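Learning by Hand
How a small shop in Gandcombe shows a humanoid robot what to do with a shelf full of parts
Dec 24, 2025

The job would take a new hire an afternoon to learn. There is a shelf of parts, a plastic bin, and a list that says which part goes where. You pick one up, you put it down in the right spot, and you reach for the next.

At Fevovano, a robotics company that rents the ground floor of a former print works in Gandcombe, the same job has taken since April. The learner is a two-armed robot with black, many-fingered hands, and it started with no idea what a shelf was for. The company's approach is to have a person do the work through the robot. An operator wears a headset and a pair of gloves, sees what the robot sees, and moves its arms by moving their own. Each run is recorded. The program, called Billska inside the company, now holds 3164 of these recordings.

"People think we sit and write code that says lift, turn, lower," one of the operators told me. "Most of my day is picking things up very slowly."
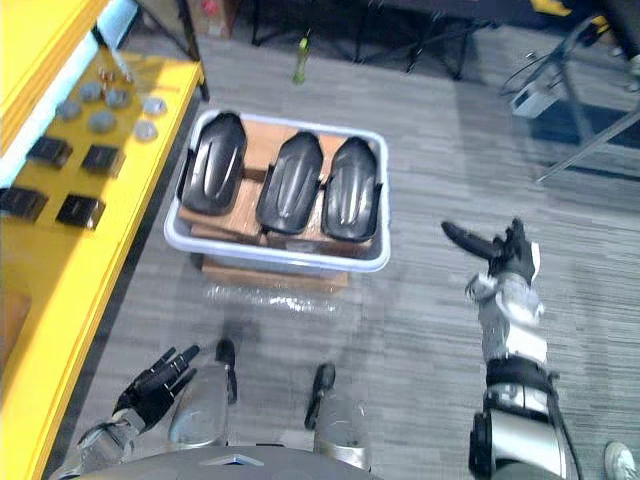
A bin of molded black shells beside the parts table, with both of the robot's hands open.

Slowly is the right word. I watched for most of a morning and found it hard not to lean in and help. The operator brings a hand over a part, stops, backs off a little, and comes in again from a better angle. The gloves pass along finger positions well enough, but they give only a faint buzz when the robot touches something. Operators learn to judge contact by eye. Glossy black plastic makes that harder than it sounds, as the highlights slide around whenever the head moves.

New operators tend to make the same mistake. They reach the way they would with their own arms, quickly and with the elbow out, and the robot's forearm ends up blocking its own view. The trainers ask them to keep the wrist low and let the head do some of the looking. Most people get comfortable after 9 or so sessions. A few never do — they feel seasick in the headset and move over to reviewing recordings, where the company always needs help.

Reviewing is a bigger part of the work than I expected. Every run gets watched by someone other than the person who performed it. Good ones are kept whole. Runs with a fumble are marked at the moment it happens, and if the operator recovers from it, the recovery is kept too. The robot will fumble plenty when it works alone, and the staff want it to have seen a way out. A run where the operator hesitates for a long time with no clear reason is usually thrown away. The machine copies what it is shown, pauses included.

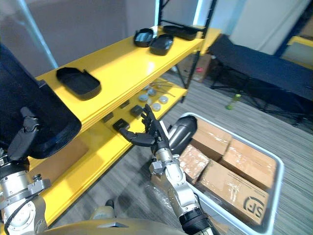 The small parts are where most of the hours go. A tray with a raised edge gives the fingers something to hook, and a large shell can be grabbed in a number of ways that all work. A block only a little wider than a robot finger leaves far less room. The operators have settled on a grip with the thumb low and the other fingers coming down from above, and they try to use it every time. Early on, everyone had a favorite grip. When the recordings were combined, the robot would start with one person's method and finish with another's, and drop the part between the two.

Metal discs are next on the list. They sit flat and there is very little to get hold of. One idea is to slide a disc to the edge of the shelf and pinch it there, the way you would pick a coin up off a counter. Another is to fit softer fingertips. The shop has over 600 recordings of attempts so far and is not ready to say which idea is better.

Fevovano also does some teaching the older way, with a person standing beside the robot and guiding its arms directly. It is quick to set up and good for simple reaches. It works poorly for the hands, which have too many joints for anyone to steer at once, and the person's own arms get into the camera's view. The staff use it for rough positions and leave the finger work to the gloves.

The company's first customer is Effiong, a parts distributor that wants 2 robots for its kitting benches. The plan there is for existing bench workers to record the demonstrations themselves after some training. They know the parts, and they already have habits that no one at Fevovano would think to write down, such as which piece to take first so the rest don't shift.

When I left, the operator I had spoken to was back in the headset, reaching for another part, stopping short, and coming in again with the wrist a little lower.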